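Como gravar uma demo de voz e guitarra em casa

Guia passo a passo para quem tem uma canção pronta e quer uma gravação limpa para mostrar a outros músicos ou a uma rádio local.
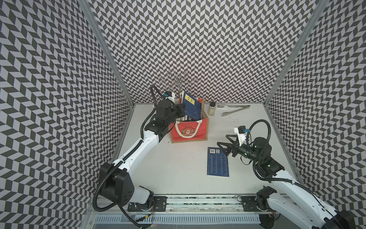
Dois braços robóticos numa bancada branca; um deles segura um livro azul-escuro de capa dura.

O que é preciso

Uma interface de áudio com duas entradas, um microfone de condensador, um tripé, auscultadores fechados e um programa de gravação. Eu uso uma interface Zirkmont antiga, que só tem duas entradas e chega perfeitamente para isto. Qualquer programa que permita gravar em várias pistas serve, mesmo os gratuitos.

Mude as cordas da guitarra na véspera. Cordas acabadas de montar desafinam a meio da canção e obrigam a repetir takes.

1. Escolher a divisão

Procure o quarto com mais tecido: cama, cortinas, tapete, roupa pendurada. A cozinha e a casa de banho ficam de fora. Bata uma palma no sítio onde vai tocar. Se ouvir um eco metálico, pendure um cobertor grosso atrás de si e repita o teste.

Desligue o aquecedor e a ventoinha, e tire o telemóvel da divisão. Gravei as minhas últimas maquetes em fevereiro, com o aquecedor ligado no quarto ao lado, e o zumbido ficou em todas as pistas de guitarra.

2. Preparar a sessão

Crie um projeto novo a 48 kHz e 24 bits. Defina o andamento antes de gravar seja o que for. A canção que usei para este guia, "Comboio para Drosau", está a 86 batidas por minuto. Para encontrar o andamento da sua, cante o refrão de pé, a bater o pé no chão, e acerte o metrónomo por aí. Sentado, quase toda a gente canta mais devagar.

Grave primeiro uma pista guia, com voz e guitarra juntas, sem se preocupar com a qualidade. Vai ser apagada no fim.

3. Gravar a guitarra

Aponte o microfone para o ponto onde o braço da guitarra encontra a caixa, a dois palmos de distância. Virado para a boca, o som fica cavernoso. Toque a parte mais forte da canção e regule o ganho até os picos ficarem nos -7 dB.

Grave três takes completos, do princípio ao fim. Só depois corrija compassos isolados. A Johanna Nägeli, que me ensinou a fazer isto, grava sempre um quarto take sem metrónomo - em canções lentas é muitas vezes o que fica.

4. Gravar a voz

Ponha o filtro anti-pop entre a boca e o microfone e cante ligeiramente de lado. Use os auscultadores com um ouvido destapado se tiver dificuldade em afinar, mas baixe o volume do metrónomo, que passa facilmente para o microfone.

Beba água à temperatura ambiente. Ao fim de 60 minutos a cantar, pare. A voz cansada nota-se primeiro nos finais de frase.

5. Misturar

Comece com tudo a zero e suba só a guitarra. Depois junte a voz até se perceber cada palavra. Aplique um corte de graves na voz a partir dos 80 Hz e um pouco de compressão. A reverberação deve ser curta e igual para as duas pistas, para soarem na mesma sala.

Ouça a mistura no carro, no telemóvel e numa coluna pequena, e tome notas. O Vilém Slanina ouve as dele à porta do quarto, com a porta entreaberta: se a voz desaparecer, está baixa demais.

6. Exportar e enviar

Exporte em WAV para arquivo e em MP3 a 320 kbps para enviar. No nome do ficheiro ponha o artista, o título e a versão, por exemplo "Brinau - Comboio para Drosau - v7". Deixe um segundo de silêncio no início e corte o fim só depois de a última nota se apagar por completo.

Faça uma cópia de todo o projeto num disco externo, incluindo os takes que não usou.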